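Session 8: What the Robot Costs, and What Everything Else Costs
Planning and Budgeting for Automation, course handout

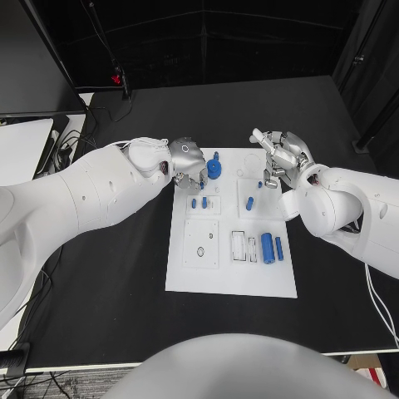
Fig. 1. Two-armed setup with multi-fingered hands, working over a board of pegs and fixtures.

14 shares | 3 comments

Last session we compared quotes for arms. Most of you picked a winner within ten minutes and spent the rest of the hour defending it. Tonight we look at the rest of the purchase order, where the money goes to hide.

Start with Fig. 1 and make two lists. On the first, put whatever you think came in a quote from a robot vendor. On the second, put everything else. The arms and hands are easy. Now do the board, the white fixture plates, the blue pegs and cylinders, the table, the stands and the cables. Your second list should be longer. Students who get a short second list usually forgot the cables. So do people who buy robots for a living.

1. The task board

Our running case is Idarton, a small shop that wants a two-armed cell for putting pegs into holes. Idarton asked for a test board before buying anything, a good instinct. They then budgeted nothing for it.

Two quotes came in for the same drawing:
Ortner: 4,000 dollars, delivered, one spare set of pegs
Makance: 3,280 dollars, pickup only, no spares

Makance looks cheaper. A spare set of pegs from them is another 264 dollars, and the shop wanted two sets. Work out the total yourself before class, then add a van and somebody's afternoon. You may still like Makance at the end. I do, but I don't have to drive the van.

Pegs go missing. They roll under things and go home in pockets. Put them in the budget as a consumable, next to tape and coffee, and don't let anyone from purchasing talk you into calling them a capital asset.

2. Hands

A hand with fingers costs more than a simple two-jaw gripper and gives you more parts to look after. Before you ask for one, write down which step of the job needs it. "It looks better in the lobby" has been submitted in this course as a full answer. It got partial credit for candor.

If your job has several part shapes, price both routes: one hand that may cope with all of them, or a plain gripper plus custom fingertips for each shape. Include the time it takes to swap fingertips. Idarton left that out and had to redo the sheet in April.

3. Floor, table, cable

Leave room on the table beyond the board. Measure the reach of both arms with the elbows out, because elbows are where the floor plan goes wrong. Kusau, the other shop in your reading packet, bought a table that fit the board perfectly and the arms not at all. The table is now a very sturdy place to eat lunch.

Cable lines to include:
- power and network runs, with slack
- clips, ties and covers wherever people walk
- a place for the cables that have no place

4. For next time

Bring a one-page budget for the Idarton cell. Give each line a price, a source and a lead time. Mark guesses with a G. A sheet with no Gs on it will be read with great suspicion.

Skip the payback calculation for now. We need honest costs first, and the payback chapter is cheerful enough already.

Comments (3)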